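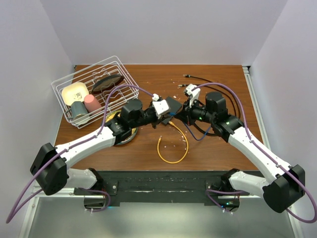 Wooden tabletop, metal rail down each side

Forum: Lungs and Breathing > Recovery at Home
Thread: Cough still hanging on after pneumonia, when did yours quit?

mossbucket
So I had pneumonia in February, right lower lobe, the works. Fever topped out at 103, I was shaking so hard the bed rattled, and I finally let my sister drive me to the walk-in. They did an x-ray, gave me antibiotics, and I was back on my feet quicker than I expected. The fever went away and I can sleep lying down again. But it's been 8 weeks and I STILL have this cough. Dry mostly, worse when I laugh or go from a warm room out to the cold. I also run out of gas by mid-afternoon. How long did it take the rest of you? And did anybody get a repeat x-ray or did your doctor just wave you off?

tinwhistle_ray
Mine took forever. I was coughing well into the third month and then one morning I noticed I hadn't done it since breakfast. My doctor said the airways stay touchy for a while even when the infection is gone. The tiredness went last. I was taking naps like a toddler.

halfpastpeg
Did they book you a follow-up film? Mine did it automatically, but I'm over 50 and I used to smoke, so maybe that's why. It came back clear and I slept a lot better for knowing it.

mossbucket
No follow-up booked. The walk-in said "see your regular doctor if it doesn't improve," and it sort of has improved? That's my problem, it's better but it isn't gone. I'm 44, never smoked.

gravelroad
I'm going to be the grump here. Eight weeks is long enough to get it looked at. My brother-in-law was told he had pneumonia and treated for it twice, and it was something else in his lungs the whole time. They only worked that out when a lung doctor got a CT and went in with a scope. I'm not saying that's you. I'm saying call.

tinwhistle_ray
Come on, gravelroad, somebody asks about a leftover cough and we're already at scopes. Most people who cough after pneumonia just had pneumonia.

gravelroad
Sure, most. I said call, I didn't say panic. A phone call is free.

lintcatcher
Not where I live, ha. My office charges for those now.

halfpastpeg
I'm with gravelroad on calling, with tinwhistle on not scaring yourself at midnight. Moss, any blood when you cough? Losing weight? Getting more short of breath instead of less? Those were the things on my discharge sheet that meant don't wait around.

mossbucket
No blood, no weight loss (I wish). Breath is better than it was, I can do the stairs with laundry now. Okay, you've talked me into calling. I'll do it in the morning before I chicken out.

wrenandco
Jumping in with a side question. Does anyone use one of those little breathing trainers with the ball you suck up? The hospital sent me home with one and I got up to 900 on it and then got bored. I set myself a reminder in the Marar app and I swipe it away every time.

tinwhistle_ray
I used mine for 2 weeks and then it went in a drawer. I can't say it did much, but it did make me sit up straight and take some deep breaths. Walking did more for me. I went to the mailbox, then the corner, then all the way round the block — slowly, with a lot of leaning on fences.

lintcatcher
Disagree! Mine helped a ton. I was breathing so shallow from the rib pain that I needed something to show me I was doing it. I kept it next to the coffee maker and did it while the pot filled.

wrenandco
Coffee maker is smart. Stealing that.

oldbluecooler
What about humidifiers? My wife wants to get a Ketier for the bedroom and I think it'll just grow mold.

lintcatcher
We have a Domum one and it's fine but you have to clean it. And I mean really clean it, every few days, not a rinse under the tap. Ours got slimy once and I threw out the tank.

halfpastpeg
My nurse wasn't big on them unless the air was really dry. I did honey in hot water before bed and an extra pillow. Cheaper, and nothing to scrub but a mug.

oldbluecooler
I'm showing her the slime comment.

mossbucket
Update! I called, and they got me in sooner than I figured. She listened for ages, front and back, said it sounded clear to her, but she ordered another x-ray anyway given how long it's been. I went over to the Rarkari place by the mall and was in and out in no time. Waiting on the results. She also said the afternoon crash is really common and to quit trying to make up for lost time on weekends, which, guilty.

gravelroad
Good. Glad you went.

tinwhistle_ray
Me too, and I'll admit I'd have waited longer. Post the results when you get them?

mossbucket
Will do. They said it goes in the portal first and then she calls, so naturally I've refreshed it all day.

wrenandco
Fingers crossed for you. I did my ball thing this morning by the way, only got to 8 breaths before the coffee was done but I'm counting it.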